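Crescencio Esquivel
15 de junio de 2021

¡Hilo de cestas! Llevo desde marzo queriendo ordenar la mesa grande y por fin me he puesto. Quien me conozca ya sabe lo que me gusta una rejilla.

Lo primero, sacarlo todo a la vista. Todo. Si dejas algo guardado "porque ya está bien así", ahí se queda otros tres años.

Las cestas pequeñas son las Sasow y me tienen enamorado. Pesan poquísimo, se limpian con un trapo y se ve lo que hay dentro (yo soy de los que compran pilas teniendo 33 en un cajón).

Negras para cables y herramienta, amarillas para lo que uso a diario. El amarillo se encuentra sin gafas, ¡qué maravilla!

Tres fotos de la mesa y las cestas:

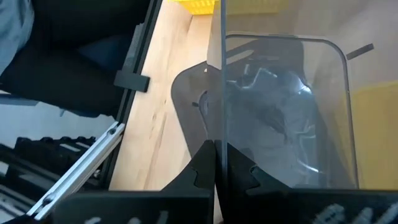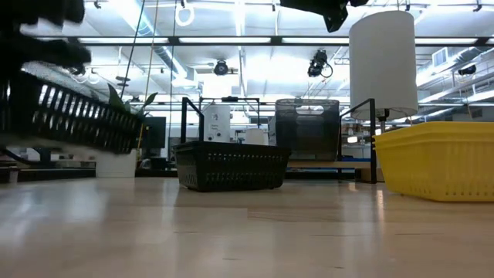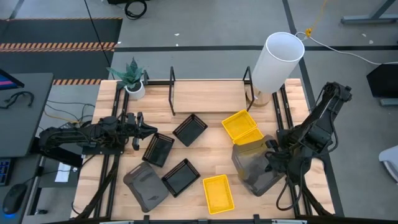
Me preguntabais por las medidas: el hueco bajo mi balda Jornitholm es de 54 cm, y conviene medirlo antes de comprar nada. Yo la primera vez no medí y tuve que devolver dos cajas Broletti preciosas que no entraban ni de lado.

Lo siguiente son las etiquetas. Tengo un rollo de 80 y muchísimas ganas de gastarlo entero. ¿Letra a mano o impresa? Yo voy con la mano, aunque mi letra sea un desastre.

Si tenéis cestas con tapa que cierren bien, contadme cuáles, que el armario del pasillo va después :)

Última actualización: 15/06
Contacto | © Crescencio Esquivel | Volver arriba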